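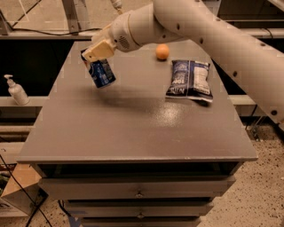

Section 4: Setting Up Your Juleck Countertop Water Carbonator

Welcome back! If you've come straight from Section 3, your carbonator is out of its box, the drip tray is clipped on, and you have a full gas cylinder waiting nearby. Pour yourself a coffee and take this part slowly, as most of the calls we get come from folks who hurried through it.

Before you start

Pick a level spot near a sink, away from the stove and out of direct sunlight. Leave room behind the unit so you can get your hand in to reach the cylinder door. The Juleck doesn't plug into anything, so you can put it wherever you like to make your drinks.

Fitting the cylinder

1. Turn the unit so the back faces you, and slide the cylinder door upward until it clicks.
2. Take the plastic cap and the seal off the cylinder. Keep the cap, as you'll want it when you send the empty back.
3. Stand the cylinder upright in the bay and screw it in clockwise by hand until it feels snug.
4. Slide the door back down. It should close easily, and if it doesn't, the cylinder is sitting crooked. Unscrew it and try again.

CAUTION: Never use pliers or a wrench on the cylinder. Hand-tight is plenty, and overtightening can damage the washer. If you hear hissing once it's in, unscrew it, open a window, and check that the washer is sitting flat.

Rinsing and first use

5. Wash the bottle in lukewarm water with a little dish soap. Please keep it out of the dishwasher, even on the gentle cycle.
6. Fill it to the line with cold water straight from the fridge. Cold water holds its bubbles so much better!
7. Tip the nozzle toward you, screw the bottle on, and let it swing back upright.
8. Press the top button in short bursts until you hear the valve buzz, then wait a moment for the pressure to let go before unscrewing.

NOTE: Throw away the first 2 bottles. They sometimes carry a slight taste from the new tubing, and it clears up right after that.

CAUTION: Carbonate plain water only. Syrup, juice or tea goes in afterward, poured slowly down the side of the tilted bottle (ask Fidel Farías on our test bench about the time he tried lemonade).

Adding flavor

If you bought the Halim syrup set, start with 29 ml per bottle and work up from there. For a single glass of 375 ml, a small splash will do. Ratih Yeoh, who wrote our recipe cards, likes the ginger one with a squeeze of lime and plenty of ice, and we've all come around to her way of thinking.

Leftover sparkling water keeps nicely in the fridge with the cap on tight, though it's best the same day. Cleaning the nozzle and swapping an empty cylinder are covered in Section 5.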